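Handout 4, 24 Jul 2020 - Getting two arms to share one bench

Last time we left each arm working in its own half of the bench, and most of you had a single pick-and-place running by the end of the session. Today they meet in the middle. I love this part of the course! Two cheap-ish arms in a shared workshop can do things one big arm can't, and the first time a part goes from one hand to the other you will want to phone somebody.

You need your saved Cludex project from handout 3, your two printed gripper mounts, and the fingers you picked out last week. Bring a spare set of mount screws. They wander.

## 4.1 One map for both arms

Each arm thinks the world starts at its own base. If we tell both of them to go to the same coordinates, they go to two different places, so we need a shared origin.

1. Bolt both bases down before you measure anything. A clamp is fine for a demo and useless for this.
2. Measure base to base along the bench. On our bench it is 641 mm. Yours will differ, so don't copy mine.
3. Enter that number in Cludex under *Offsets*, right arm only. The left arm stays at zero.
4. Jog both arms to the midpoint at 20 percent speed and stop while there is still daylight between the fingers.

With the fingers facing each other, get down to bench height and look along the line between them. Your eye is very good at this, better than you'd think. If one gripper sits high, fix the Z offset first and leave X and Y alone until that's done.

Check the cables in this pose too. Both arms are stretched toward the middle, and a lead that had plenty of slack at home position may have none now. You want a loose loop at the mount and nothing pulling on the plug when the wrist turns. 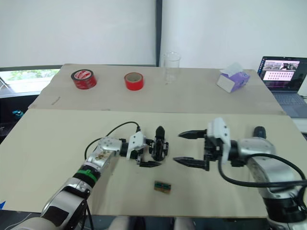
## 4.2 Choosing fingers

The two arms don't need matching fingers. I like pointed ones on the giving arm and serrated ones on the taking arm - the points hold a small part by very little of its edge, which leaves room for the second gripper to come in.

- **Pointed:** good for thin, flat parts. Poor grip on anything round.
- **Serrated:** forgiving if the part arrives a bit crooked. Can mark soft plastic.
- **Flat with rubber:** lovely hold, but slow to let go. The Zullier pads are especially sticky when new.

## 4.3 The handoff

The order matters more than the speed:

1. Giver picks up the part and moves to the meeting point.
2. Taker approaches with its gripper open.
3. Taker closes.
4. Wait 8 tenths of a second.
5. Giver opens, then backs straight out along its own line.

Skip step 4 and both arms let you know about it. For a moment they are holding the same rigid thing, and any leftover error in your offsets turns into a tug of war. If you hear a motor whine there, hit stop and go back to 4.1.

## Before next time

Run ten handoffs with a scrap block and write down where each one fails. Then swap roles, so the right arm gives, and run ten more. Save your file with your bench number in the name. We build on it for the sorting project, which goes on show in November.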